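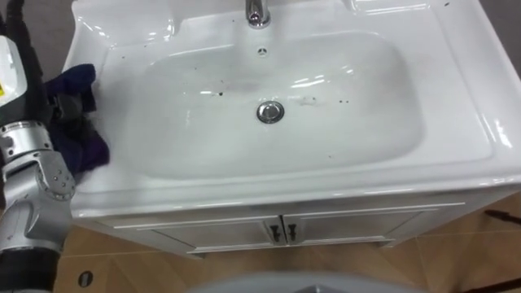

3.2 Household surfaces and limescale recall

Hard water complaints in the Ulwood district go back well before the treatment plant upgrade, but almost none were logged against a particular fixture. Respondents were asked to name the spot at home where they first noticed a change. Kettles came first, then shower glass, then the bathroom basin. The basin answers were the vaguest. A one-piece vanity top in white ceramic (Fig. 3) throws back so much light that film is hard to judge by eye, and what people did report was mostly a greyish smudge near the drain, not scale as such. Coded separately for that reason. See Charvát and Hrubý for the earlier coding scheme, which lumped the two.

Fig. 3. White ceramic vanity basin with chrome pop-up stopper and overflow cover; greyish smudge on the basin floor.

Sample: 190 households, drawn from the Clasley billing list. 53 declined the follow-up in August. Renters under-represented, as in the 2000 survey, and we haven't weighted for it. Two streets on the Porkwood side draw from a seperate bore and were dropped.

Recall was poor past two years. Several respondents dated the change to a move or a reno, which makes the timing close to useless for our purposes. Brabec (pers. comm.) found the same in the Holub interviews and suggested anchoring questions to appliance purchases instead. Tried in the second round, some improvement for kettles and dishwashers, none for basins or tubs.

Colour words were a problem too. "Grey", "cloudy" and "dull" were used interchangably, sometimes by the same person in one interview. Kassab coded all three as film; Greco kept "dull" apart as possible wear to the glaze. Disagreements were settled by discussion and the stricter reading kept. Results under the looser reading are in the appendix, the ranking of fixtures doesn't change.

Meter data is dealt with in 3.3.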